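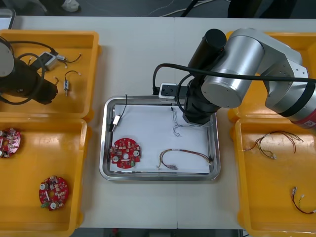
Lizeth Benavides says I gave up on the root fungus powder too soon, and that her tomatoes have never looked better than they did this summer with a spoonful of Elura in every planting hole. She wrote it under my April post, and several of you piled in behind her, so I suppose I owe you the rest of the story.

I'm happy for her tomatoes. I don't doubt them for a second. What I doubt is the spoonful.

If you missed the first post, the stuff is a gray powder that's supposed to hold spores of mycorrhizal fungi. They grow into the roots and trade water and phosphorus for sugar. That part is real, and you'll find it in any decent soil book. Most garden soil already has these fungi living in it, though, and the label doesn't have much to say about that. It also doesn't say how old the spores are or how hot the warehouse got. You get a drawing of a root with whiskers on the left, a root with a huge beard on the right, and a price.

So I did what I said I'd do and split the vegetable patch. Two beds, same compost, same seedlings from the same flats, same drip line. One bed got the powder as directed, right against the roots, and the other got nothing. Yeison Montoya came over and set out the plants for me, and I asked him to pick which bed was which and keep it to himself until the end of the season. He was very good about it, even when I pestered him.
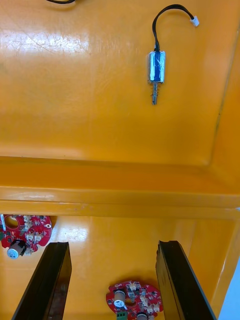 By midsummer I was sure I knew. The bed nearer the fence was darker green and the peppers had set earlier, and I told everyone in the house that I'd been wrong and would have to write a groveling post. Then I asked Yeison, and the fence bed was the plain one.

Does that prove the powder hurts? Of course not. The fence bed gets a bit more afternoon shade, and in the heat we had, shade was probably worth more than anything I could have sprinkled. Two beds is a tiny trial. Yolanda Escobar pointed out that I should have had several small plots mixed up across the whole garden, and she's right, and next year I might even do it if my knees agree. But notice what would have happened if he'd picked the other way around. I'd have seen the dark leaves, read the label again, and become a customer for life. I'd have told you all about it too.

That's how I think most of these reviews get written. Somebody buys a pouch, and in the same week they also buy better compost, fix the leaky hose, and start walking out every morning to look at the plants. The garden improves and the pouch gets the credit.

I'm not saying it never works. If you're planting into soil that was scraped bare by a builder, or sterile potting mix, or ground that was fumigated, there may be nothing there for the roots to meet. Trees in that kind of dirt are where I'd want to see a proper test. An old vegetable patch with leaf mold on it is a different matter – you're hauling a bucket of water to the lake. And if you feed heavily with phosphorus on top, the plant has less reason to bother with the fungi at all, yet the shop happily sells you both on the same shelf. 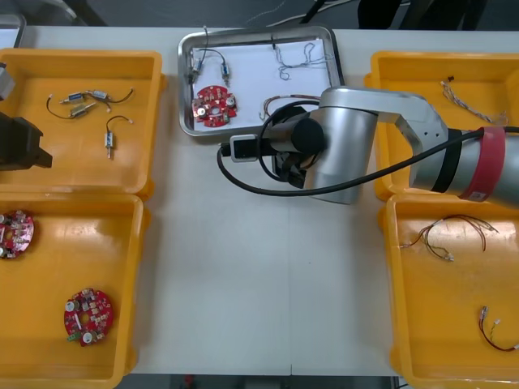

The other thing that bugs me is the money. Anselmo Villca did the sums for his own place and found that treating 100 square feet of closely planted greens would cost him more than the seed, the straw, and the manure put together. For lettuce! And brassicas like cabbage and kale mostly don't form this partnership in the first place, which you'd never guess from the pouch, where "all vegetables" is printed in a nice friendly green.

I wrote to the seller and asked two things: how many live spores were in the batch I had, and whether anyone had grown them out to check. I got a polite reply with a coupon in it. I haven't used the coupon.

What I did do this fall is leave the roots of the beans in the ground, put the spading fork away, and sow rye in both beds. The fungi that are already down there like having something alive to hang on to over winter, or so the same soil books tell me, and I'll admit I haven't tested that either. The rye cost less than lunch.

Lizeth, if you want the rest of my pouch, it's on the shelf by the back door. Leave one row without it and tell me which row won. Better yet, get someone else to plant them.

Posted 11 Sep 2022 in Soil & Compost, Garden Gripes
1141 shares | 2 comments
Contact | Back to top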